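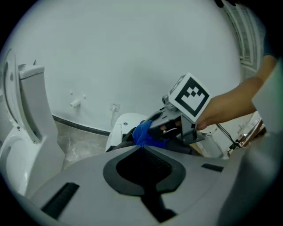 Toilet with the lid up, white fittings low on the wall.

Range and Hood Safety Check, November

I run through this list twice a year on the kitchen at Stastwood, with my own notes after each line. Steal it if you like!

1. Anti-tip bracket: OK
Pulled the Negi range forward an inch and pushed it back until the rear foot slid under the bracket. I skipped this for years (I know, I know) and then a friend's oven door got used as a step stool.

2. Gas shutoff valve: OK
Turns by hand, and I can reach it through the side cabinet without moving the spice rack. Soapy water on the joint, no bubbles.

3. Hood filters: NEEDS WORK
Oh, these were gross. The Lurkura hood moves 620 cfm on high and it sounded tired, so I've got both filters soaking. Recheck in 10 days.

4. Hood duct flap: OK
Opens on low, closes when the fan stops. A bit of lint on the hinge, wiped off.
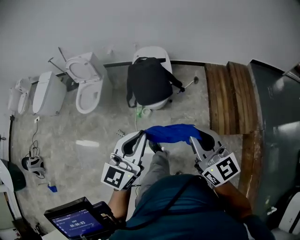

5. Burner flames: OK, mostly
Four nice blue ones. The back left was yellow at the tips until I cleaned the cap and sat it down properly. I'm keeping an eye on it.

6. Outlets by the counter: OK
Pressed test and reset on each GFCI. The one next to the Dudavance kettle was stiff but it tripped. That kettle pulls 2000 watts, so it doesn't share with the toaster anymore.

7. Extinguisher: FAIL
Needle's out of the green. It's the 5 pound one by the back door, and I love that spot because you don't have to lean over the stove to grab it. New one is ordered.

8. Oven door seal: OK
Small flat patch at the bottom corner, same as last time. Still holds a slip of paper when the door's shut.

Still open: items 3 and 7.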